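Chapter 2
Collective Bargaining and Season Structure in Professional Team Sport

Learning aims

After working through this chapter you should be able to describe how a league season is divided for contract purposes, explain the difference between a match fee and a retained wage, and calculate a player's share of pooled income under a simple agreement.

2.1 Why leagues bargain collectively

Chapter 1 treated the club as a single employer. In practice a club cannot set its terms in isolation. Fixtures are agreed by all members of a league, and a change to the length of the season alters the work required of every player. For this reason most established leagues negotiate with a players' association on minimum pay, rest periods, travel and injury cover. Individual contracts are then written on top of these shared terms.

The chapter uses the Pultus League as its running case. The league has 18 clubs, among them Zirevville, Ashour and Gotport. Its agreement covers nearly 600 registered players. Clubs are free to pay above the minimum in any category but may not pay below it, even with the player's consent.

2.2 The parts of a season

An agreement normally divides the year into pre-season, the regular season, the play-offs and the closed period. The Pultus season is 169 days long, counted from the first regular fixture to the last. Play-off days are counted separately and paid from a separate fund. Pre-season begins in July. During pre-season a player receives a daily allowance and meals, but no match fees.

The meal provision is a frequent source of dispute. Under the agreement a club may supply food at the training ground or pay a fixed sum in its place. Where food is supplied, it must be available within two hours of the end of a session. Packed food and drink are acceptable on travelling days.

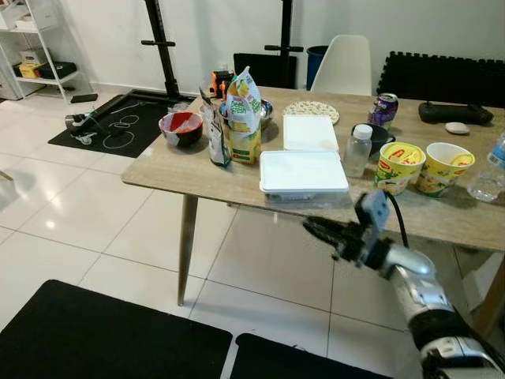
2.3 Match fees and retained wages

A retained wage is paid whether or not the player is selected. A match fee is paid only for fixtures in which the player is named in the squad. The balance between the two decides who carries the risk of a shortened season. If most pay is retained, the club carries it. If most pay comes from match fees, the player does.

Rosalba Cocco's study of the Gotport contracts, discussed in section 2.5, compares squads paid under each method. She found that younger players held a larger part of their pay in match fees and were therefore more exposed to postponements.

Terms used in this chapter

Closed period: the part of the year in which no training may be required.
Pooled income: broadcast and sponsorship receipts shared by all clubs.
Pro rata: in proportion to the number of days or fixtures completed.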